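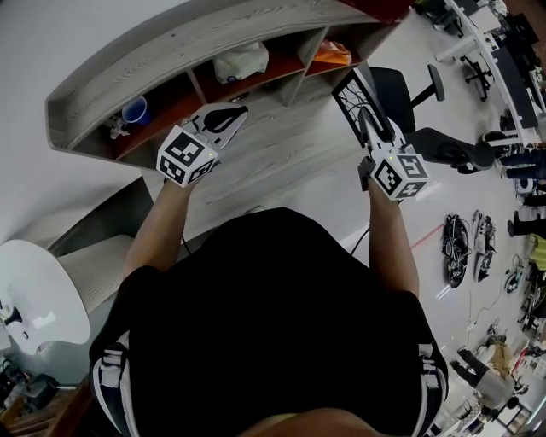
Kurdale 手持夹爪套装(双手版)

首页 > 数据采集 > 手持夹爪 > Kurdale 双手版

供货状态:现货,订单确认后12个工作日内发出
品牌:Trilloteo
适用:双臂操作任务的示教采集、夹爪选型对比、指垫试用

价格按配置报价,请在页面下方提交询价单,或直接联系销售。

产品概述

Kurdale 双手版由左右两只手持夹爪组成,操作者直接用手完成取放、开合、递交等动作,夹爪的位置、姿态和开合量同步记录下来,供后续训练或回放使用。采集时不需要机械臂在场。同一套手指和指垫可以通过转接法兰装到机械臂末端,采集端和执行端的接触几何保持一致。

很多用户买这套产品的第一件事是拿它和手上已有的夹爪做对比。为此我们把手指、指垫、标记块都做成了可拆件,左右手可以装不同的配置,同一个人、同一组物品、同一套架子,左手一种右手一种,轮着做。下文“对比试用”一节写了我们自己的做法和结果,可以作参考。

套装内容

左手夹爪主体一只
右手夹爪主体一只
标记块两个,各面贴方形定位标记,出厂时已与夹爪主体配对标定
水滴形指垫两对,黑色
平直指垫两对,灰色
数据线两根,黑色
充电器一只
内六角扳手一把
备用螺钉一包
标定记录单一份
便携箱一只

不含:采集主机、头部相机、机械臂、转接法兰。转接法兰需按机械臂型号另购,见“选配件”。

夹爪主体

手柄为直握式,开合由食指扳机控制,扳机行程与手指开合量成固定比例。扳机回弹力分三档,用随附的内六角扳手在手柄底部调节。出厂设在中间一档。手小的操作者一般会调到最轻的一档,左右两只可以分别调。

手指采用平行开合。两根手指由同一根丝杆联动,单侧受力时另一侧不会单独退让。这一点和连杆式夹爪手感差别较大,习惯连杆式的操作者头半天会觉得偏硬。

主体上有一个绿色指示灯。常亮表示已连接并在记录,慢闪表示已连接未记录,快闪表示时间同步丢失。灯不亮时先检查线缆插头是否插到底。

定位方式

位置和姿态由标记块与头部相机(或固定相机)共同解算。标记块各面的图案互不重复,只要有一个面完整进入相机视野就能给出姿态;两个面同时可见时精度更好。夹爪内部另有惯性测量单元,在标记短时被遮挡时补充数据。遮挡时间较长的片段会在记录文件里打上标志,是否舍弃由用户决定。

标记块通过两颗螺钉固定,带定位销,拆下再装回不需要重新标定。更换新的标记块则需要重新标定,软件里有引导步骤,一个人可以完成。

标记表面为哑光处理。请勿用酒精反复擦拭,图案边缘会发白。用微湿的软布擦即可。

手指与指垫

标准手指为白色,末端可装两种指垫:

水滴形指垫,黑色。尖端窄,根部宽,适合从隔板之间伸进去取东西,也适合捏住袋口、包装折边这类薄的部位。软硬适中,表面有细纹。

平直指垫,灰色。接触面积大,夹杯子、盒子比较稳,在窄格子里转动时容易碰到两侧。

指垫用卡扣加一颗螺钉固定,更换一对大致是喝口水的工夫。拧螺钉时不要用电动工具。指垫属于耗材,表面细纹磨平以后摩擦力会明显下降,应成对更换。

对比试用

以下内容由 Trilloteo 应用组的 Eilidh Swanson 整理,测试在我们自己的采集间进行。参加对比的有三种配置:Kurdale 装水滴形指垫,Kurdale 装平直指垫,以及我们上一代的手持夹爪 Camdale。机械臂回放部分使用 Bramwell 转接法兰。

测试物品选的是日常用品:塑料杯、塑料袋、软包装零食、小纸盒。架子是带隔间的木架,物品放在不同隔间里,要求操作者站着取出,放到旁边桌上,再放回去。每种配置每类物品做20次,两名操作者轮换。操作者之一是 Tia Bunting,她平时用 Camdale 最多,对新扳机的意见也最多,后面引用了几条。

塑料杯

三种配置都没有问题。平直指垫夹杯身最稳,放下时杯子不晃。水滴形指垫夹杯身中部时接触面偏小,杯子会绕接触点转一点,夹杯口更好用。Camdale 开口较小,只能夹杯口。

塑料袋

差别最大的一类。水滴形指垫可以直接捏起袋子的褶皱,多数一次抓住。平直指垫要先把袋子往隔板上推一下,形成褶皱再夹,动作多一步。多出来的这一步在训练数据里是不是有益,取决于任务,我们没有结论。Camdale 的指端是圆的,经常打滑。

软包装

水滴形指垫捏封边,平直指垫夹整包,两种做法都成立。建议在一批数据里统一用一种,混在一起会给后续训练带来麻烦。Tia Bunting 的记录里写道:“捏封边快,但包装重的时候会往下垂,放回格子要多调一次角度。”

小纸盒

平直指垫略好。水滴形指垫夹得过紧会在纸盒上留印,把扳机调到最轻一档以后有改善。

机械臂回放

把同一套手指装到机械臂上,按采集轨迹回放。塑料杯和纸盒的回放与采集时接近。塑料袋的回放差一些,袋子每次的形状都不一样,单纯按轨迹走不够,需要训练过的策略。这一条与夹爪型号关系不大。回放中要注意线缆的走向,机械臂腕部转动时线容易绕上去,Bramwell 法兰侧面的线槽就是为这个开的。

扳机手感

Tia Bunting 对扳机的评价是“前半段太轻,后半段才有夹住东西的感觉”。这是丝杆结构的特点。我们在新批次里把前半段的弹簧换硬了一号,老批次用户可以免费索取弹簧,更换步骤见说明书附录。

疲劳

连续采集一段时间后,前臂发酸的位置和 Camdale 不同。Camdale 酸在手腕外侧,Kurdale 酸在前臂靠近手肘的地方。两名操作者都认为 Kurdale 更容易坚持,但中间仍应安排休息。线缆垂在手臂外侧时拖拽感最小,建议从手柄后端引出后直接下垂,不要绕手腕。

如何选择

任务以袋装、软包装为主:选水滴形指垫。
任务以杯、盒、瓶为主:选平直指垫。
两类都有、又不想中途换垫:左手装水滴形,右手装平直,由任务脚本规定哪只手取哪类物品。
手上已有大量 Camdale 数据、希望继续沿用:可以加购 Camdale 手指转接座,装在 Kurdale 主体上,开口宽度会受限。

使用环境

室内使用。光线均匀即可,避免强光直射标记块。地面反光较强的房间,建议先录一小段检查标记识别率,识别率偏低时调低相机曝光。

采集区域周围留出转身的余地。操作者低头取低处物品时,标记块容易被自己的手臂挡住,物品高度在腰部到胸部之间时识别最稳定。地面上的线缆请贴边走或用线槽盖住。

旁边有机械臂在运行时,操作者不要进入其工作范围。手持夹爪本身没有急停功能。

软件与数据

随机软件可在常见的桌面系统上运行,采集主机通过数据线连接两只夹爪。软件界面可以实时看到两只夹爪的姿态、开合量和标记识别状态。每段录制结束后可以当场回看,不合格的直接标记删除。

数据导出为通用格式,包含时间戳、左右夹爪的位置与姿态、开合量、惯性数据、遮挡标志。图像由相机一侧单独保存,用时间戳对齐。坐标系定义在说明书里有图示,请务必在导入之前核对左右手的编号,曾有用户把左右接反后录了一整天。

软件更新免费。更新前请备份标定文件。

选配件

Bramwell 转接法兰,按机械臂型号提供,询价时请注明品牌和末端接口
Camdale 手指转接座
水滴形指垫补充装
平直指垫补充装
加长数据线
备用标记块(更换后需重新标定)
头部相机支架(不含相机)

维护

每次使用后用干布擦净指垫和手指。
开合满约1,000次后检查一次指垫螺钉是否松动。
丝杆已加润滑脂,用户不需要自行添加。听到摩擦声请停用并联系售后。
长期不用时放回便携箱,手指保持半开。
不要提着线缆移动夹爪。

常见情况

指示灯快闪:拔下数据线重插,等待灯恢复慢闪后再开始录制。仍然快闪时重启软件。

姿态跳动:检查标记块表面有无污渍、划痕,检查两颗固定螺钉。如果只在某个角度跳动,多半是房间里的反光。

开合量不归零:在软件中执行一次零位校准,操作时松开扳机,不要夹任何东西。

左右手开合手感不一致:查看两只手柄底部的档位是否相同。档位相同而手感仍不同,请寄回检查。

指垫边缘翘起:换新。不要用胶水粘,胶会渗进卡扣。

试用与租借

可申请试用。试用套装与销售套装配置相同,另附两种指垫各一对供消耗。试用期间由应用组提供一次远程指导,内容包括标定、档位调节和第一段数据的检查。试用结束后决定购买的,试用套装不能直接转为购买,我们会发出新机。

租借按月计算,租借期内指垫正常磨损不另收费,标记块划伤和线缆断裂按配件价收取。11月试用机排期较紧,请提前联系。

一次订购满20套可申请统一标定,所有夹爪使用同一参考架标定,不同工位采集的数据合并时更方便。统一标定需要额外的备货时间,以报价单为准。

售后

主体保修一年,指垫、标记块和线缆不在保修范围内。自行拆开主体外壳后保修失效,更换弹簧按说明书附录操作的除外。返修前请先导出标定文件,返修后的主体会附上新的标定记录单。

询价时请提供

任务类型和主要物品
使用的相机型号
是否需要在机械臂上回放,机械臂型号
需要的指垫种类和数量
收货城市

技术问题请注明转应用组 Eilidh Swanson。已有 Camdale 的用户请一并写上主体编号,以便核对转接座的版本。

相关产品

Kurdale 单手版
Camdale 手持夹爪(停产,配件继续供应)
Bramwell 转接法兰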